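From: Kadri Rozīte
To: Lernley kitchen list
Subject: Re: the old electric pot, keep or replace?

Raimonds, thanks for writing this up. I've left your message in and put my answers under the parts they belong to.

Raimonds Kairys wrote:
> I went through the small appliances last night and the electric
> cooking pot is the one I'm unsure about. The outside is in bad
> shape, dark brown and black spots all over the side. The glass
> lid is fine. Do we scrub it, or do we put it out and buy another?
> Hekness has one for 79 but I don't know if our lid would fit it.

Scrub it first. I wouldn't spend 79 before somebody has spent an evening with baking soda. Make a thick paste with a little water, spread it on the side, leave it for an hour, and take it off with a damp sponge. Do that twice before you decide it doesn't work. Please don't use steel wool or the green side of the sponge. The finish is off-white and scratches will hold the next round of grease worse than what's there now.

Don't put the pot in the sink. Do it on the table with an old towel under it, and keep the cord and plug well out of the way. The base only needs a wipe.

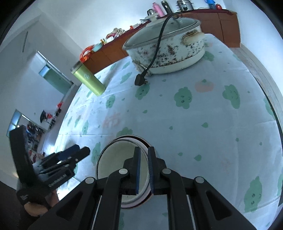
The part I would look at more closely is the side handle. There are brown marks where it joins the body and they look scorched to me. If they come off with the paste, good. If the handle moves at all when you lift the pot by it, or the plastic feels brittle there, then stop and we replace the whole thing. I don't want anyone carrying six portions of soup with a handle like that.

> Also the cord. It was just thrown over the top when I took it out
> of the cupboard.

It shouldn't be stored that way. Wind it in a loose loop, put a rubber band on it and lay it inside the pot with the lid on. Before the pot gets used again, run the cord through your fingers from end to end and check for stiff spots or cracks. Wipe the prongs with a dry cloth.

> Kadri B. says there is a repair place that does handles and knobs.
> Does anyone have the number?

It's Avotiņš, next to the shoe shop. I don't have the number but Kadri Bite does, and she's on this list. They put a new knob on my own lid in November and charged 5 for it. Take the pot with you if you go, they won't quote from a description. Ehsan also has a box of spare handles from the Rosex pots we got rid of. I doubt any of them fit but you can look.

> Last thing, do we still want the patterned tablecloth on that
> table while we're cleaning? I would rather not stain it.

Take it off or cover it. Baking soda won't hurt it, but the brown stuff that comes off the pot will. If some gets on it anyway, cold water and dish soap right away, then a normal wash.

I can be there after 6 and will bring the soda and two sponges. Justinas, if you still have the wooden skewers, bring a few. They're good for the groove under the lid rim, which I'd like to do at the same time.

Kadri R.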